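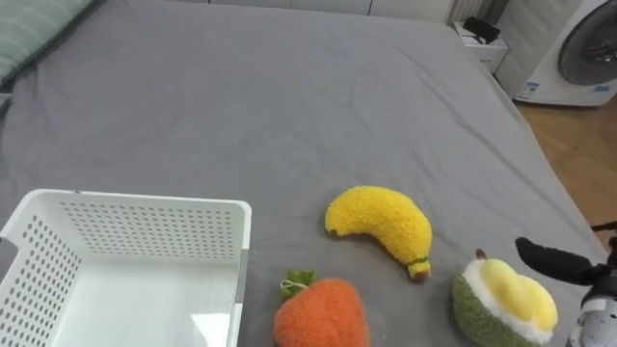
## 4. What a basket can and cannot tell us

Much of the advice on keeping bedrooms tidy rests on a simple claim: put an open container close to where things pile up, and the things will end up in it. The Nillport household diaries are often cited in support. We are not convinced that they show this. The diaries cover 256 homes and hold 3,000 entries, but an entry was written only when someone in the home felt there was something to report. Evenings when the toys stayed where they were are mostly missing, and those are the evenings we would most like to know about.

There is also the question of what counts as tidy. The Vorberg checklist, which the diaries borrowed, treats a bed as cleared once soft toys are "in or with" their container. Figure 2 shows how little that wording settles. A white plastic basket stands on a gray fitted sheet, and near it lie a plush banana, a carrot with green leaves, and a spiky-fruit sort of toy, probably meant as a durian. The basket is empty. A strict reader would score the bed as not cleared. A generous one could say that the toys are with the basket and mark it as done. Both readings fit the checklist as written, and we found no note in the Nillport material saying which one was used.

The choice of surface matters too, and it gets very little attention. A bed is a forgiving place to leave things. Soft toys make no noise on it, they are in no one's path, and a person who plans to sleep there has to move them sooner or later anyway. If the toys are gone by morning, the basket may have had nothing to do with it. Pärn makes a similar point about laundry left on chairs, though without following it through to other rooms.

Defenders of the claim sometimes turn to the Gumska follow-up, carried out in August, where baskets with holes in the sides were preferred to solid ones on the grounds that the contents can be seen. We have no quarrel with the preference. People may well like such baskets. But liking a basket and using it are separate matters, and the follow-up asked only about the first. Its single question on use was worded so that any answer other than "never" was taken as a yes.

We therefore leave the "in or with" entries out of the main comparison and report them separately. This makes the effect of the basket smaller than in earlier work. It may still be too large, given the missing evenings, and we can see no way to correct for those using the diaries alone. A fixed time of day for each entry would have helped a good deal.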